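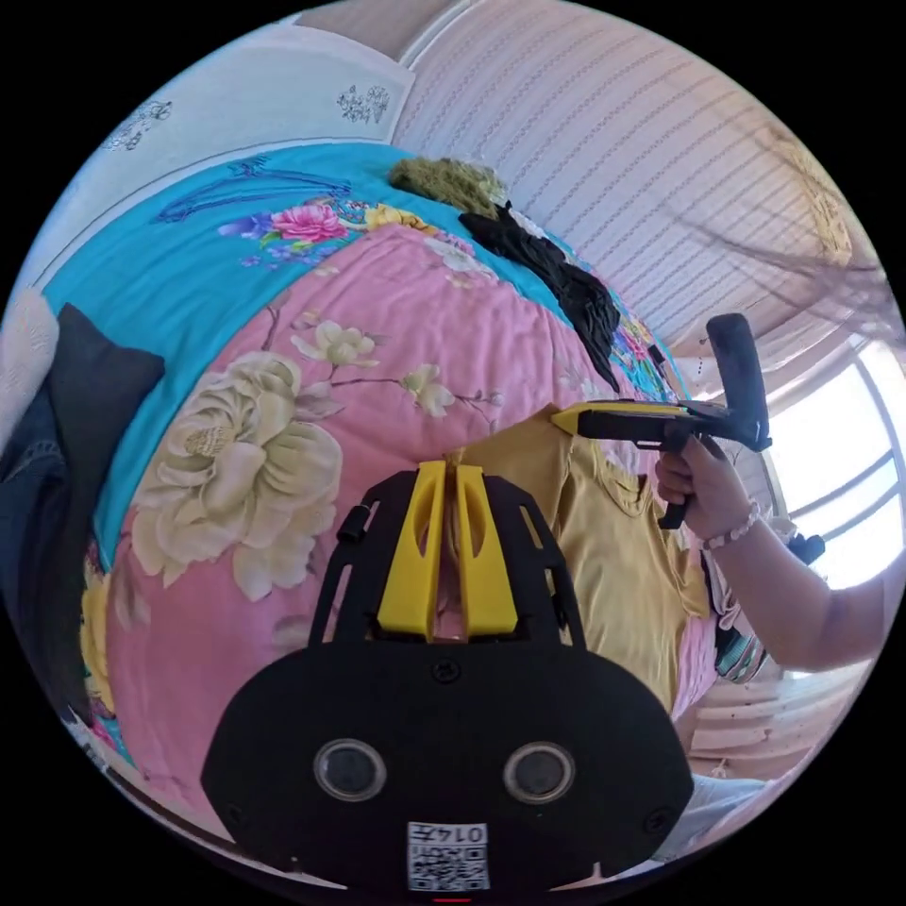 Does a blurb on the back cover change what readers think of a young adult novel?

A little, for the first chapter or so, and after that we could find hardly any trace of it.

Project report, Young Adult Fiction elective, spring term
Written up by Hidayah Lubis for the Clotus group

Why we picked this

Every novel on our reading list came with praise printed on it. Words like "unforgettable" and "searing" turned up so often that I stopped seeing them. Our teacher's view is that blurbs steer people, and that a reader who has been told a book is heartbreaking will go looking for heartbreak. I didn't believe it when we started and I only partly believe it now.

What we did

We used the opening of Narorby, a novel about a girl who goes back to her grandmother's island after failing her final year of school. It has 177 pages. The opening section runs to page 6 and ends with the ferry leaving without her. None of the people who signed up had read it.

Readers were split into two groups. One got the pages with the back cover copied in front of them, including the line "a storm of a book, impossible to put down." The other got the pages alone. Both filled in the same sheet after the opening, and again when they had finished the whole novel. The sheet asked how much they liked the main character, whether they wanted to keep reading, and which sentence they remembered best. There was space for comments, which most people left blank.

We handed out 177 sheets and got 175 back. Two readers never returned theirs, and I have left them out.

What we found

After the opening, the group with the blurb were keener to keep reading. The difference was small. They were also more likely to use the word "storm" in their comments, even though there is no storm in the opening and the weather is barely mentioned. I think this is the most convincing thing in the project. They had picked up the word from the cover and put it into the book.

After the full novel, the groups looked alike. Both liked the grandmother more than the heroine. Both complained about the middle, where the letters from the mainland go on for several chapters and say much the same thing each time. One reader in the blurb group wrote, "I put it down twice and it was fine."

The remembered sentence didn't help us at all. People mostly wrote down the last line, whichever group they were in. I should have asked for a sentence from the first half.

Problems

I have several doubts about our own results. Readers knew it was a school project, and some of them are our friends, so "wanted to keep reading" may mean they were being polite. The groups were sorted by who turned up on Saturday morning and who came in the afternoon, which was easy to run but not random. Morning people may just be more enthusiastic. We also tested one blurb on one book. A blurb from a famous author might do far more, and ours was credited only to a review site called Zaveck, which no reader said they had heard of.

My partner Damasceno thinks the early difference proves our teacher right. I think it shows that people repeat what they have just read. Those are different claims and our sheet can't separate them.

If we did it again

I would use a bad blurb as well as a good one, and a third group given a plain summary of the plot. I'd shuffle the sheets before handing them out. I would also choose a shorter book, as several people admitted to skimming the letters, and I can't say how much of Narorby they read.

The blank sheet and both versions of the opening pages are in the class folder.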